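Vinard sets equipment budget for tabletop robot cells

Last updated: March
2 min read

Vinard will buy 6 tabletop robot arm cells for its kitchen-task program, to be installed at two sites. The order goes to Stustia, which will supply the arms, mounts and cabling. Planning took 40 weeks, most of it spent on table layout and floor space.

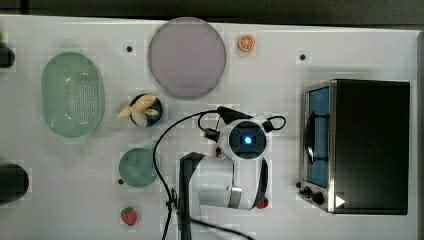

Kozma, which will share the second site, said the budget should have been split by site from the start, and that it would ask for separate maintenance lines next time.

Each cell has a line of $1760 for tabletop items. This covers dishes, play food, a small appliance and replacements for worn pieces. Vinard moved these items out of general supplies after small purchases proved hard to track.

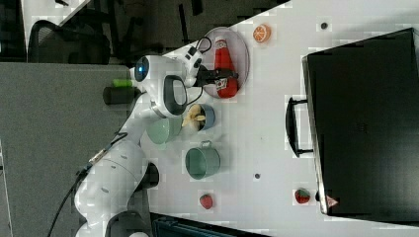

Robot arm with its gripper at a ketchup bottle on a plate.

Spare gripper fingers and cables are budgeted apart from the arms. Training for operators is included in the Stustia order. Computers are not, and will be bought under an existing contract with Cluren.
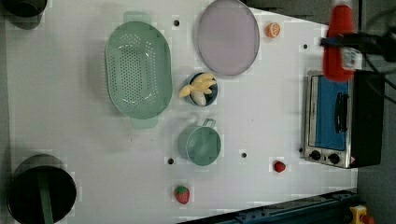
Cluren would rather see the computers and arms delivered in the same month, and has asked Vinard to confirm dates before the first payment is made.

Vinard expects to release the delivery schedule once both sites have signed off on power and floor plans. Suppliers with questions about the tabletop items can write to the purchasing office.

Contact | Copyright Vinard | Back to top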